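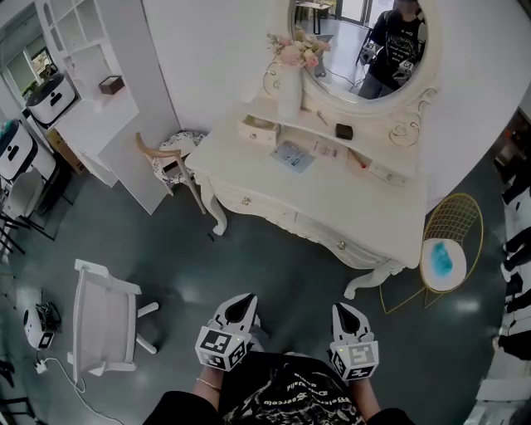 The white vanity table, with the roses on the mirror.

Feb 12, 2023

I've been using the Bretora night balm since December, and I think I can say by now that I'm rather fond of it (my poor cheeks get so tight in winter!). It comes in a 110 ml pot and you need hardly any - a blob the size of a pea does my whole face and neck. The smell is a bit like warm oats. I did try the Sokari one first, but it sat on my skin like butter and ended up all over the pillowcase. Next on my list is the Zervas hand cream, once I've finished the tube I'm on.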